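Start | Ortsleben | Handel & Märkte | Vereine | Termine | Leserpost | Kontakt

Unser Stoffbeutel und das liebe Pfand: Der Wochenmarkt probiert was Neues

28. Juni 2024

Ich gebe es gleich zu: Ich habe daheim eine Schublade, die nicht mehr zugeht. Darin liegen Stoffbeutel. Einer von der Apotheke, einer vom Stadtlauf, zwei von einer Buchmesse, auf der ich nur einen Nachmittag war, und ganz hinten einer, auf dem der Name einer Versicherung steht, bei der ich nie Kunde gewesen bin. Und trotzdem stehe ich regelmäßig am Gemüsestand und habe keinen dabei! Wer das kennt, wird sich über die Neuigkeit vom Markt freuen.

Seit gestern gibt es bei uns nämlich den Leihbeutel. Das Ganze heißt Davoto, und ich habe mir beim Zuhören erst mal zweimal den Namen buchstabieren lassen. Die Sache selbst ist schnell erzählt. Man bekommt am Stand einen Beutel aus Baumwolle, zahlt 5 Euro Pfand, trägt seine Kartoffeln heim und bringt den Beutel irgendwann wieder. Dann gibt es das Geld zurück, und zwar an jedem Stand, der mitmacht, auch wenn man dort gar nichts gekauft hat. Gewaschen wird zentral, in der Wäscherei Grornis hinter dem Bahnhof, die sonst Tischdecken und Küchenwäsche für die Gasthäuser macht.
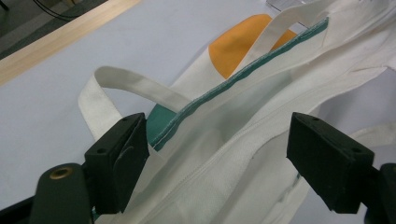

Angeschoben hat das Nevzat Karabulut, den die meisten vom Olivenstand an der Ecke zur Brunnengasse kennen (das ist der mit den eingelegten Zitronen, für die ich schon im Regen angestanden bin). Er hat mir erzählt, dass er im November angefangen hat, bei den Kollegen herumzufragen. Damals hatten vier Stände Interesse. Inzwischen machen 20 mit, dazu die Bäckerei am Kirchplatz und der Feinkostladen Olivares, der ja eigentlich gar kein Marktstand ist, aber so nah dran liegt, dass alle ihn dazurechnen.

»Die Leute kaufen bei mir eine Papiertüte und entschuldigen sich auch noch dafür«, hat Karabulut gesagt. »Alle haben Beutel, bloß eben zu Hause.« Da habe ich natürlich sehr genickt.

Angeschafft wurden für den Anfang 728 Beutel. Die krumme Zahl hat mich beschäftigt, also habe ich nachgefragt, und die Antwort ist herrlich unspektakulär: So viele waren in den Kartons, die man günstig bekommen konnte. Sie sind weiß, mit etwas Blaugrün und Orange, und haben lange Henkel, damit man sie über die Schulter hängen kann. Ich habe meinen gestern gleich ausprobiert, mit zwei Kilo neuen Kartoffeln, einem Bund Mangold, Kirschen und einem Brot, und er hat gehalten. Die Kirschen waren unten ein bisschen gedrückt, aber das war meine eigene Dummheit.

Gut finde ich, dass man auch alte Beutel abgeben darf. Am Infotisch neben dem Brunnen steht eine Kiste, da kann man alles hineinlegen, was sauber ist und keine Löcher hat. Pfand gibt es dafür nicht, dafür wandern die Beutel nach dem Waschen mit in den Kreislauf. 80 Stück sind am ersten Vormittag zusammengekommen, und ich habe meine Versicherung endlich in gute Hände gegeben. Die von der Buchmesse behalte ich, die sind schön.
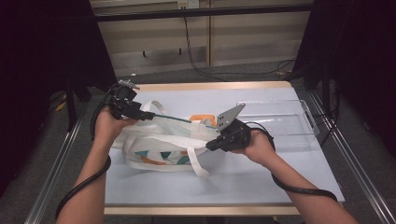
Ein paar Fragen sind noch offen. Was macht man zum Beispiel mit Beuteln, in denen der Fisch getropft hat? Karabulut meint, das kläre die Wäscherei, und die Wäscherei meint, sie wasche heiß und dann werde man schon sehen. Der Fischhändler selbst macht vorerst nicht mit, er packt weiter in Papier und Folie und will sich die Sache bis zum Herbst anschauen. Auch die Blumenfrau ist skeptisch – Pfingstrosen im Beutel, das könne ja nichts werden. Stimmt vermutlich.

Und dann ist da noch das Pfand. Eine Dame vor mir in der Schlange fand den Betrag unverschämt, ein Herr hinter mir fand ihn zu niedrig, weil man so einen Beutel ja doch einfach behalte. Ich stand dazwischen und habe Radieschen ausgesucht. In Otstead, wo meine Schwester wohnt, läuft so etwas Ähnliches schon länger, dort allerdings mit Körben und einer Stempelkarte. Sie schwört darauf und hat trotzdem drei Körbe im Flur stehen – so viel zur Rückgabequote in unserer Familie.

Ausgegeben werden die Leihbeutel an beiden Markttagen, jeweils bis die Stände abbauen. Wer mitmacht, hat ein grünes Schild an der Kasse. Bei Olivares und in der Bäckerei kann man während der normalen Öffnungszeiten tauschen, und dort nehmen sie auch welche zurück, die schon länger im Kofferraum gelegen haben. Nach den Sommerferien wollen sich die Händler zusammensetzen und schauen, ob nachbestellt wird.

Leserkommentare

Marktgängerin: Schöne Idee, aber bitte auch kleinere Beutel! Für drei Äpfel und ein Stück Käse brauche ich keine Henkel bis zum Knie.

H. aus der Oberstadt: Wir hatten früher ein Einkaufsnetz, das hing an der Türklinke, und da konnte man es nicht vergessen. Hat kein Pfand gekostet.

kirschkern: Kirschen immer nach oben!! Ansonsten danke für den Hinweis mit der Kiste, ich komme mit einer ganzen Ladung.

Bernd: Kann man das Pfand auch mit Karte zahlen? Auf dem grünen Schild steht dazu nichts.

Marktgängerin: @Bernd Am Käsestand ging es gestern, beim Honig nur bar.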